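Subject: Re: [cell-upkeep] wrist cameras on the suturing cell, drift after tool swap
List: cell-upkeep
Sent: Friday, 16:20

> We swapped both instruments on our Stalten cell and the wrist
> views no longer agree with the fixed camera. Needle tip is off
> between views. Do you redo the full hand-eye calibration every
> time, or is there a shorter check? Also, what do you use as a
> target once a pad is already mounted?

We don't redo the full calibration after a swap. Our cell runs the Rarov controller with one fixed camera over the pad and small cameras at the wrists. After a swap we home both arms, load the stored tool offsets, and check against the fixed view first. Set its exposure on the middle of the pad and let the corners go dark. If you expose for the corners, the needle washes out and the tip can't be located.
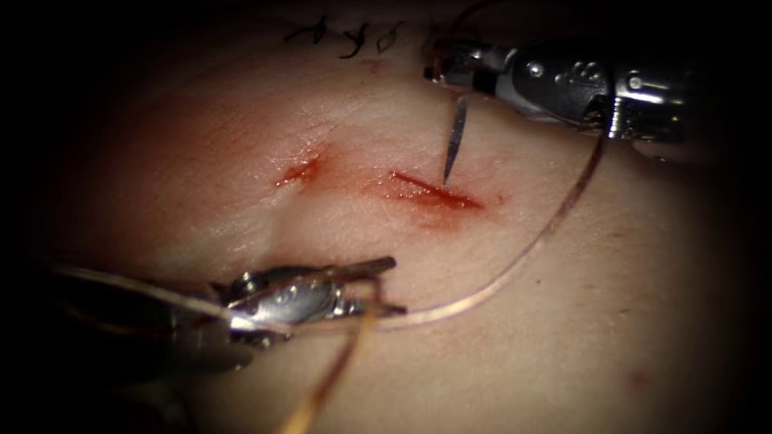 Lock gain and white balance once the tip is clean, then leave them alone for the session. Our exposure value is 475 in controller units, which won't carry over to another lens.

For the wrist cameras we use the needle itself. Hold it in the driver, clear of the pad, and mark the tip in every view that shows it. We take 20 poses. If the residual is over the limit in your config, reseat the instrument before you touch any numbers. A badly seated adapter looks just like a bad calibration.

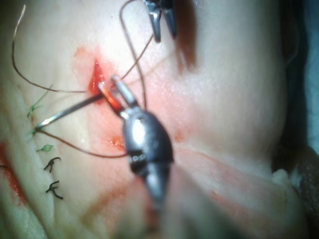
Wrist view, needle in the driver, knots along the left.

As for a target on a mounted pad, finished knots work well enough. They are small and easy to find again. Order we follow:

1. Bring the wrist camera over a row of tied knots and refocus on the pad surface. The shaft will be blurred. Leave it.

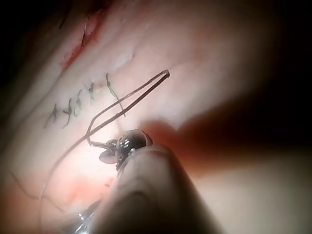
2. Pick the same knots in the fixed view and run the offset solve. Use the base of each knot, as the cut ends point every which way.

3. Save under a new tool ID. We are up to 391, and old IDs are never reused.

Last check is both tools close together at low speed. Shadows from the jaws can pull the tip detector off, so compare with the joint readout before trusting it. 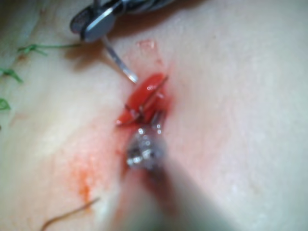
If the two still disagree at that point, look at cable tension on the lower arm. We had one Adunia drive that read fine at rest and shifted under load – it took a new tension spring and then a full calibration, 59 poses. That is the only case where I'd go straight to the long procedure.

Which adapter revision are you on? The older Kocabaş plates need the screws done in a cross pattern. I can send the offset script if your controller takes plain text files.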